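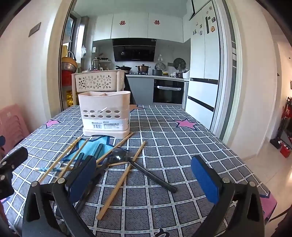

Put the holder where people eat, Amirul Liew says, and half the tidying is done before anyone gets up from the table. Everyone he works with has it next to the stove. Wrong spot for a small place, in his view. You cook with one hand, you've got a lid in the other, and the chopsticks end up wherever they end up.

That's the idea behind Zomano, the new table-first tidying program from home organizing firm Kuvulholm, out in August. Sign-up is open now.

KUVULHOLM LAUNCHES ZOMANO, A TIDYING PROGRAM THAT STARTS WITH THE CUTLERY

For immediate release

Zomano is for homes where the dining table and the kitchen are more or less one room. Table on one side of the doorway, wok and rice cooker on the other. One surface for dinner, homework, mail, phone chargers. Big kitchens are welcome too but the program wasn't written for them.

It runs four weeks. One small area per week, about 15 minutes a day, no shopping list. Participants use what they already own – a plastic cutlery holder with holes in it is fine, so is a jar.

Week one is the table and only the table. Everything that is lying loose on the cloth gets sorted into eats, cooks, writes, or other. Chopsticks and spoons go in the holder. Pens do not go in the holder. Kuvulholm says pens are the most common stray in the whole program and they get their own cup, on a differant piece of furniture if possible.

Week two, the holder itself. Empty it, wash it, dry it, put back less. Week three is the cart or shelf nearest the table. Week four is the kitchen counter, which most people want to do first and which the program makes them wait for.

"People are mad about week four," said Liew. "They come in wanting to fix the counter. Pots, kettle, the lot. And I say no, do the spoons. You do the spoons and you've finished something by tonight."

Results from the trial

Kuvulholm ran a trial of Zomano with 44 households earlier this year. Between them they sorted 1296 pieces of cutlery and small utensils in the first week alone, counted and written down on the program's tally sheet. Single chopsticks were the biggest group of things people chose to let go of. Second was spoons that came with takeout.

The trial led to some changes. The original version asked for a separate holder for cooking tools. Dropped – too many homes had no room for a second one. The daily reminder was moved from 7 a.m. to 7 p.m., after dinner, when the table is being cleared anyway. The handbook was cut to 32 pages and now has a section on tablecloths, by request (patterned ones hide things, shake them out before you wipe). 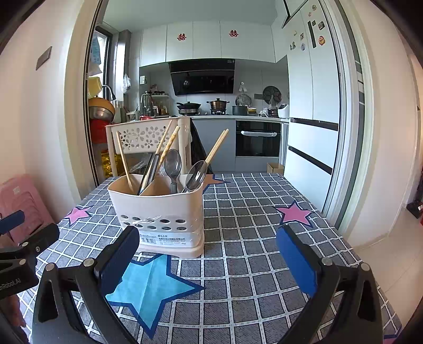 Pairs go in together, tips up, same kind next to same kind. Speckled with speckled, plain wood with plain wood. Spoons after that. Long handles lean toward the back so nobody catches one with a sleeve reaching for the soup. Those are the week two rules in full and they fit on one card, which comes tucked in the back of the handbook.

Kuvulholm also recommends leaving a gap. A holder that is jammed full gets ignored, and then its back to utensils all over the table. If there's no space to drop in a spoon without looking, something has to come out.

"My mother's version was one pair per person plus two for guests," said Liew. "I thought that was stingy. I tried it in my own place and we've washed up more often and looked for things less. I'll take that trade."

What's included

The printed handbook, the tally sheet, the holder card, and the evening reminders by text message. Also a short call with a Kuvulholm organizer at the end of week two, by phone or video, whichever is easier. Renters, families, and people sharing an apartment can all join. One sign-up covers the whole household.

A follow-on program covering carts and rolling storage, working name Sovau, is in planning. No date yet. Households that finish Zomano will hear first.

Handbooks are printed by Kiani and go out by regular mail. Please allow extra time for apartment buildings without a front desk.

About Kuvulholm

Kuvulholm is a home organizing firm working mainly in small apartments and shared homes. It offers in-person sessions, group classes, and home programs like Zomano. The firm does not sell storage products.

Media contact

Requests for interviews, handbook copies, or a visit to a week one session can be sent to the Kuvulholm press desk, attention Amirul Liew. Please include your deadline and a phone number. Calls returned until 6 p.m.

Corrections to follow if needed – the sign-up page is still being updated this afternoon.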